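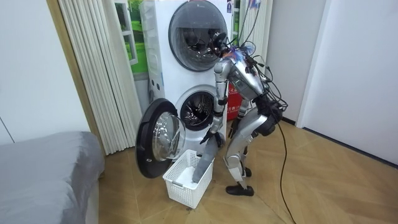
Stacked laundry unit, lower door open, basket on the floor in front.

Helton Laundry Set – README
Version 2
Updated February 11, 2023
Maintainer: Tiburcio Valdovinos

Contents
The set covers unloading a front-loading machine into a basket. It holds 3469 clips in 19 folders, one folder per load list. Washing, folding and ironing are out of scope. Sorting by color is covered in the Barrera set and is not repeated here.

Setting
Two front-loading machines stacked in one tower, both with white housings. Only the lower machine is used. The basket is white plastic, rectangular, with open square holes, and is placed on the floor in front of the lower door.

Item classes
towel – any flat cloth, all sizes
garment – anything worn, including socks
unknown – rolled or bunched items that can't be told apart until opened out

Gray items account for most of the unknown class. Do not relabel them from color alone.

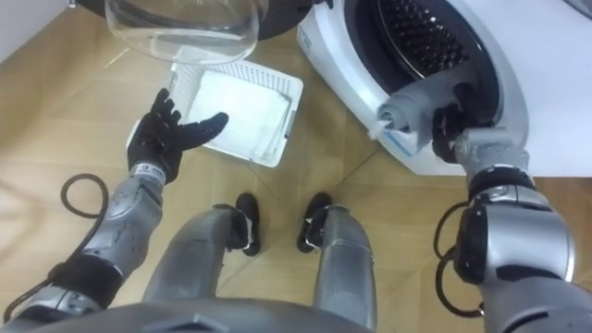 A clip starts with the door open and ends when the last item on the load list is in the basket. Items that land on the floor stay in the clip and get the flag "dropped". An item hanging over the basket rim counts as in the basket if any part of it is below the rim.

File layout
clips/ one file per clip
lists/ load lists, plain text, one item per line
labels/ item class, start, end, flags

Known issues
Folder 101 was numbered by hand and sorts after the others. The number is kept so that old Gurkira scripts still run.
Load lists from November use "cloth" for "towel". Treat them as the same class.
Small items left behind the door gasket are marked "missed" in some folders and have no mark in others.

Changes since version 1
Socks moved from their own class to garment. Fukberg folder names shortened – the old names are in lists/old_names.txt.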